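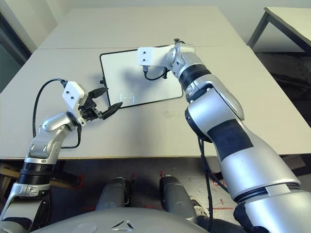 I keep getting told to write my goals down. My sister-in-law says it, the guy who cuts my hair says it, and last October my manager handed every person on the team a paperback called The Braser Method and asked us to "live with it for a quarter." The quarter is nearly up. I've lived with it.

The pitch goes like this. You put seven goals on a surface you walk past every day. You read them out loud in the morning. You cross things off in the evening. The author, Vojtěch Hubáček, claims that people who do this get more done than people who don't, and he has a bar chart. What he doesn't have is any word on who the people were, how they were picked, or who decided what "done" meant. The chart's source is a survey of 1,000 readers of his own newsletter. So, people who already liked the method enough to sign up for emails about it, asked by the man selling it whether it worked. I'd expect a pretty tall bar out of that.

I did try it. I don't like people who knock a thing from the couch. I bought a board and a marker and wrote seven goals, and it took me most of a Sunday to think of seven. Four were real. The other three I made up to fill the space, and one of those was "drink more water," which I have never in my life cared about.

The first two weeks went fine. I called the dentist. I finished the Droltow report, though it had a deadline on it and I would have finished it anyway. This is my main gripe with every book of this kind. You do the stuff you were going to do, and the system takes the credit. When you don't do the stuff, that's on you, and chapter 9 is there to tell you that you weren't reading the list out loud with enough feeling.
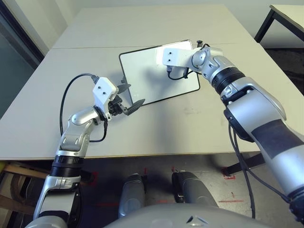
By week five I had stopped seeing the list at all. Anything you walk past every day turns into wall. I could have swapped "learn Spanish" for "rob a bank" and gone on brushing my teeth. Hubáček has an answer for that too, and it's the Braser workshop, a weekend at a hotel in Udadow with a follow-up call. I looked up the price and closed the tab.

My friend Jireš thinks I'm being unfair. He went through the whole program and says it changed how he works. Maybe so. He also changed jobs that same spring, quit drinking on weeknights, and got a dog that needs to be out the door at six. If I had to bet on one of those, I'd bet on the dog. He says the list is what led him to the dog. I asked whether the dog was on the list and he changed the subject.

I'll give the book this much: the part on saying no to meetings is decent. It's 4 pages long and he could have put it out as a flyer. I have turned down two standing calls since reading it and both of them seem to be getting along without me.

The rest I can't recommend. If writing things down helps you, you were likely doing it already on the back of an envelope, and the envelope was free. My manager wants our "reflections" before the holidays. I've got a draft going and it is shorter than this post. If anyone has seen a decent study on any of this, one with a comparison group and no gift shop, leave a link in the comments and I'll read it.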